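Home About us What's on Borrow Questions Find us

Your questions about the Lurnton Kitchen Library

Last updated 24 Mar 2024

We get a lot of the same questions at the counter and by email (and we do love getting them, please don't stop), so I've tried to put the answers all in one place. If yours isn't among them, drop us a line and I'll get back to you as soon as I've found my glasses. Dénes Vida

What is a kitchen library?

It works much like a book library, except that you go home with a jam pan or a fish kettle. Most of us have a cupboard full of things we use once a year, and most of us would quite like the cupboard back. You join, you borrow, you cook something nice, and you bring it back clean.

Where are you?

On Gresergate, next to the shoe mender, through the green door and up the little step. If you can't manage the step, ring the bell and we'll bring things out to you, or open up the yard side, where it's flat all the way in. Parking is a bit of a scramble on market mornings, so do come after lunch if you're driving.

How much does it cost to join?

Membership is £7 a year for a household, and that covers everybody under your roof, lodgers included. You'll need something with your address on it. We don't take a deposit on ordinary items, but the big preserving pans and the Hoxha pasta roller do have one, and you get it back when they come home in one piece.

How long can I keep things?

Two weeks is the usual. If nobody else has asked for it you can keep it another two, just let us know by phone or email before the first two are up. In December we can only lend the large roasting tins and the pudding basins for one week at a time, as everyone wants them at once and I hate having to disappoint people.

Can I book ahead?

Yes, and please do for anything to do with a wedding or a big birthday! Give us the date, what you want and how many you're feeding. Large sets of plates go out very quickly in the summer months.

What can I borrow?

There are almost 500 things on the shelves now. The list by the door has every item with its number, and it's handy to quote the number when you ring. The cherry stoner is 1351, for instance, and the big Plokum mincer is 3703. (The numbers jump about terribly, I know. We started with one system and changed to another halfway through.)

How clean is clean?

Clean enough that you'd be happy to cook with it straight away. Hot soapy water, a good rinse, and let it dry properly before it goes back in its bag, especially anything with a lid, which will smell shut-in for weeks if it's put away damp. Please keep sharp blades in their sleeves.

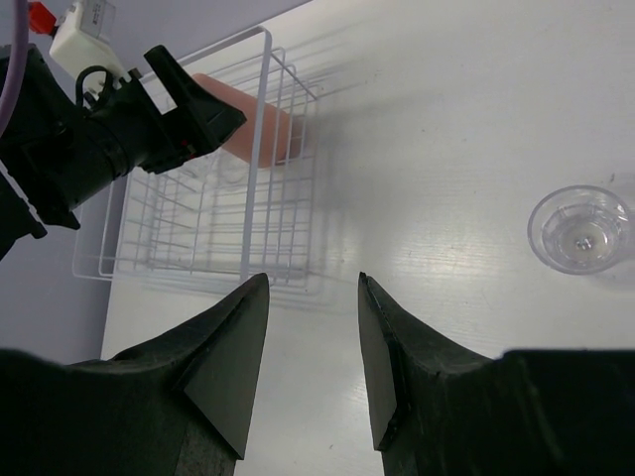
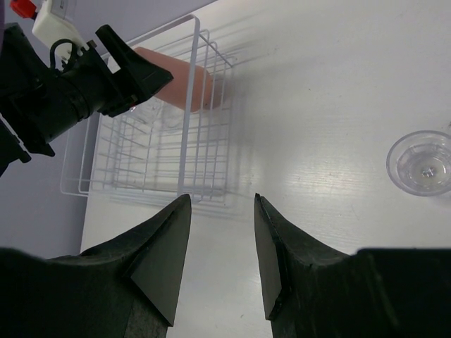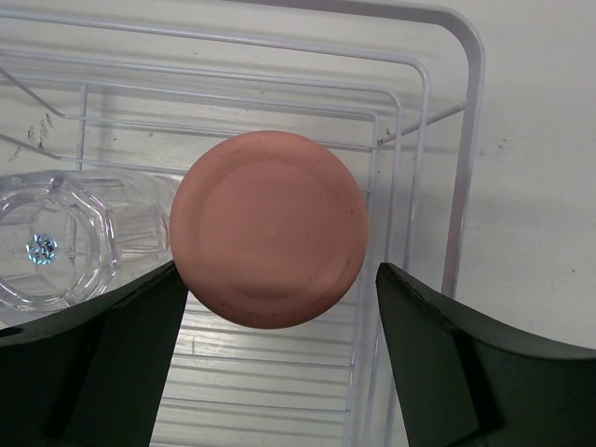
What if I break something or lose a bit of it?

Please just tell us. Things get dropped, it's a kitchen! For small parts we can often find a spare in the drawer, and for anything larger we'll ask for a contribution towards a replacement, never more than we paid for it in the first place.

Do you take donations?

Gladly, but ask first, as we're very full of fondue sets. What we'd really love is cake tins in odd shapes, a second jam thermometer and good heavy scales with all their weights.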